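シミュレーションでグリッパがトレイの底にめり込み、アームが暴れる件
カテゴリ:シミュレーション/接触・把持
投稿日:2026年8月11日

1
投稿者:kitanomado
はじめまして。日本語は母語ではありませんので、読みにくい文があればすみません。
Plimuraというシミュレータで、木のトレイと円筒の容器を使う作業を動かしています。トレイの中に指を下ろし、底に軽く触れてから持ち上げ、次に容器へ移動するという順番です。
問題は、最初の下降のときに起きます。306回実行して、28回は指先が底板にめり込みました。その直後に大きな反力が出て、アームが上へ跳ねます。関節速度の制限を超えるので、そこで実行が止まります。
実機で同じことが起きたら危険だと思い、実機での試験はまだ始めていません。原因の調べ方を教えていただけないでしょうか。

2
投稿者:neji_yurumi
接触の計算が間に合っていない、よくある症状だと思います。物理計算の刻みと制御周期はいくつですか。あと、トレイの衝突形状は見た目のメッシュをそのまま使っていますか?

3
投稿者:kitanomado
ご返信ありがとうございます。
刻みは4ミリ秒で、制御周期も同じです。衝突形状は、見た目のメッシュから自動で作りました。底板は薄いです。指を下ろす速度は毎秒80ミリにしています。

4
投稿者:hokkori_servo
刻みが粗すぎます。まず1ミリ秒にしてください。話はそれからです。

5
投稿者:neji_yurumi
>>4
刻みも大事ですが、その速度なら一刻みで0.32ミリしか進みません。底板を一気に突き抜けるほどではないので、私は衝突形状のほうを疑います。自動生成だと、浅い箱は凸形状に分割されるとき、底と壁のつなぎ目に変な段差ができることがあります。衝突形状だけを表示して、見た目と比べてみてください。

6
投稿者:hokkori_servo
>>5
接触の剛性が高ければ、0.32ミリの食い込みでも十分に跳ねます。形状だけ直しても、別の物で同じことが起きますよ。

7
投稿者:W_haisen
横から失礼します。職場ではWieczorekの古いコントローラを使っています。シミュレーションの原因とは別に、速度制限を超えたときに「止まる」というのが、どういう止まり方なのか気になりました。プログラムが例外で終わるだけなら、実機では最後の指令が残るかもしれません。確認したほうがいいです。

8
投稿者:kitanomado
皆様、ありがとうございます。順番に確認しました。

まず>>7の件です。ご指摘のとおり、例外で終了するだけでした。停止の指令は送っていませんでした。これは自分では気がつかなかったので、本当に助かりました。

次に刻みを1ミリ秒にして、同じ初期配置をもう一度実行しました。跳ねる回数は減りましたが、なくなりませんでした。衝突形状を表示したところ、底板の手前側が見た目より少し高くなっていました。
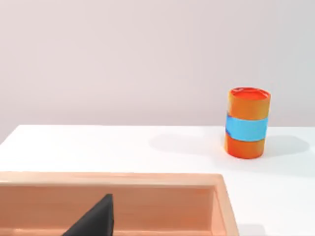 それで今は、底板と四つの壁を別々の直方体にして、トレイを作り直しています。容器のほうは円筒の形状をそのまま使っていて、こちらに触れたときに跳ねたことは一度もありません。ですから、私はトレイの形状が主な原因だと考えています。

9
投稿者:hokkori_servo
刻みで減ったのなら、刻みも原因のひとつということでしょう。形状を直したあとで4ミリ秒に戻して、また出るかどうか見てください。そこまでやらないと「主な原因」とは言えないと思います。

10
投稿者:neji_yurumi
>>9
それは賛成です。両方を同時に変えたままだと、どちらが効いたのかわからなくなるので。
あと、トレイの位置決めの目標が「見た目の底」を基準にしているなら、指は毎回、実際の接触面より下を目指していることになります。位置制御のまま押し続ければ、力はどんどん大きくなります。目標の高さの取り方も見てください。

11
投稿者:kitanomado
>>10
見た目の底を基準にしていました。接触を検出したら、その高さで目標を更新するように変更します。

12
投稿者:Malden_user
同じシミュレータではなくMaldenですが、似たことがありました。うちは実機に移す前に、Vundeoの力覚センサの値に上限を設けて、超えたら保持ではなく減速停止にしています。速度だけの監視だと、跳ねてからしか反応できません。

13
投稿者:W_haisen
>>12
力の上限は入れるべきですが、それをPC側のソフトだけでやるのは反対です。PCが固まったら終わりです。コントローラ側の安全機能で設定して、非常停止も必ず手の届くところに置いてください。

14
投稿者:kitanomado
承知しました。実機の試験は、コントローラ側の設定を担当者と確認するまで延期します。
直方体のトレイで、刻みは4ミリ秒と1ミリ秒の両方を実行します。回数は前と同じにします。結果が出ましたら、このスレッドに書きます。

15
投稿者:neji_yurumi
跳ねた回の初期姿勢もログに残しておくといいですよ。結果、お待ちしています。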